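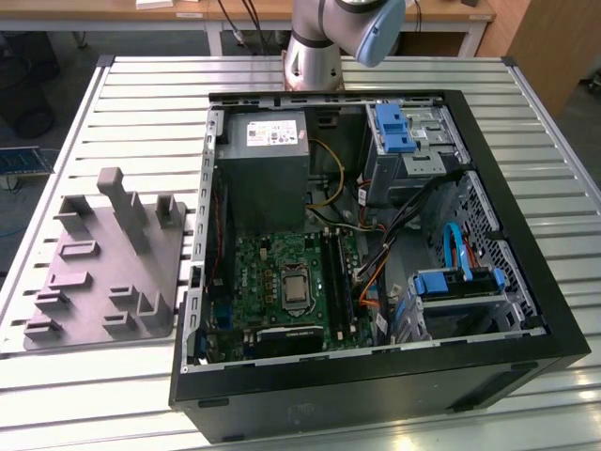
## Scribe position during cardiac arrest calls

**hau_kieu** – 22 September 2019

We are rewriting the arrest call procedure at Skandcombe and I would like opinions on where the scribe should stand. At present they stand at the foot of the bed next to the team leader. I reviewed the records from 16 in situ simulations we ran from June onwards. In nine of them the interval between adrenaline doses was outside the target range, and in most of those the scribe had written the time down correctly but not called it out.

My proposal is to move the scribe to the drug side of the bed, next to whoever is drawing up, with the timer visible to both. The team leader keeps the foot of the bed alone.

Hậu Kiều

---

**bay_four**

I would leave the scribe where they are. The leader needs the running record within arm's reach, mainly at rhythm checks. If the scribe is by the drugs trolley, the leader has to ask across the patient, and in a noisy room that means asking twice.

Your problem reads as a prompting problem. Give the scribe a fixed phrase at a fixed point in the cycle and test that first.

---

**trolleyside**

Disagree with bay_four. We moved ours to the drug side and the leader managed perfectly well without the sheet. What the leader wants is the number of shocks and the time since the last dose, and both can be spoken. The sheet itself is for afterwards.
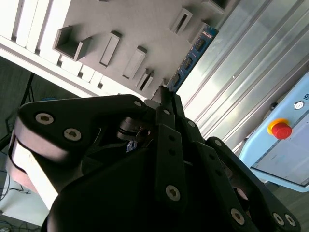 The one thing we had to sort out was the cable run for the defibrillator. With an extra person on that side they were standing on it, so the defib now goes on the opposite side by default. Check your sockets before you commit.

---

**hau_kieu**

Sockets are on both sides, so that should be workable.

@bay_four: we did try a fixed phrase, in the last six sessions. It was used reliably for the first two cycles and then dropped off once access or the airway became difficult. I accept six is a small number.

---

**bay_four**

Then who was meant to answer it? If the phrase has no named recipient it will fade. Ours is addressed to the leader by name, and the scribe repeats it until there is a reply. Moving the furniture doesn't fix that.

---

**p_linden**

Two separate variables are being changed here. Suggest you hold the phrase constant and move the scribe for half of the next block, then swap. Otherwise you will not be able to say which one mattered.

Also, which timer are you using? We had the Skitico wall unit and it could not be read from the head end. The Trinau one has larger digits but resets if the start button is held for more than 3 seconds, and people do hold it.

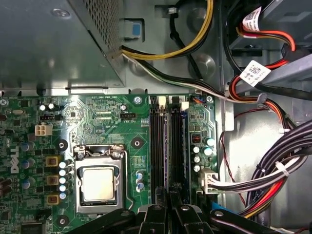 *Dell motherboard and power supply in the tower chassis.*

---

**hau_kieu**

Trinau, and yes, we have seen the reset. It accounts for one of the nine. I have asked for a cover over the button.

The split block is sensible. I'll draft it with the phrase addressed to the leader by name throughout, and the scribe alternating sides between sessions.

---

**trolleyside**

Record who is leading as well. Some leaders keep the time themselves whatever the scribe does, and that will swamp the effect of position.

---

**bay_four**

Agreed on that. I still expect the foot of the bed to come out ahead, but post the figures either way.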